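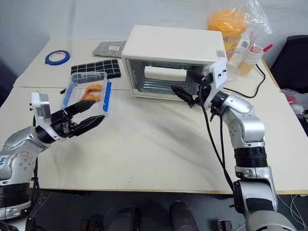 ## Gripper thread, part one (it got long, sorry)

**1/** Snack run day! Two arms, one little white toaster oven, one onion-ring-looking thing in a clear container with blue latches. I've been swapping fingers on these grippers for weeks and wanted a job that punishes the bad ones. Food does that.

**2/** The contenders: the long flat black fingers you see on there now (Prolel, stock), and a softer padded set from Waltlow that Kilian Holzer lent me and would like back, Kilian, I know, I know.

**3/** Flat fingers first. On a container wall they're lovely. You come in from the side, close, and there's enough contact that the box doesn't pivot when the arm swings. I ran the side grab 40 times with the stock pair and dropped it twice, both times when I'd come in too high and caught a latch.

**4/** The padded Waltlows dropped it zero times out of 40. BUT they're fat. Getting one into the oven opening beside the rack is like parking a ute in a bike shed. I scraped the door edge so often I stopped writing it down.

**5/** So at the moment it's stock fingers on both arms, left one on the container, right one over at the oven. I did try padded left and flat right for a whole evening and kept forgetting which was which when I retuned the grip force. My own fault. Label your arms, people (I've since started scribbling on mine in blue pen).

**6/** Somebody asked about the wrist camera. Little grey one, sits on top of the white bracket. I moved it 12 mm further back in the last bracket print and the fingertips finally stay in view when they're closed. Before that I was guessing the last bit of every grasp, which is a silly way to live.

**7/** Controllers! I've got the Tijani board and the older Mirstead one. The Mirstead runs its loop at 100 Hz and feels fine until you're pushing against something stiff, then it gets a buzz in the wrist you can hear from the kitchen. Tijani is smoother, but its setup menu was designed by someone who hates me.

**8/** For anyone keeping score, the log says 1,913 gripper closes on the stock fingers so far. Bit of polish on the inside faces, no cracks. I'll pull them off in November and have a proper look at the screws.

**9/** Cable tip: leave more slack at the wrist than looks tidy. My right arm has a big daggy loop running down onto the table and I'm leaving it there. The neat version tugged every time the wrist rolled over.

**10/** Next up is the rack. Flat fingers should fit between the wires, colour me hopeful. If anyone has a thin padded fingertip that doesn't mind a bit of grease, send me the file please!

**11/** Oh, and yes @ everyone, I'll do the pot holders too. Flat fabric on a flat table is the rudest thing you can ask a two-finger gripper to pick up, so that gets its own thread.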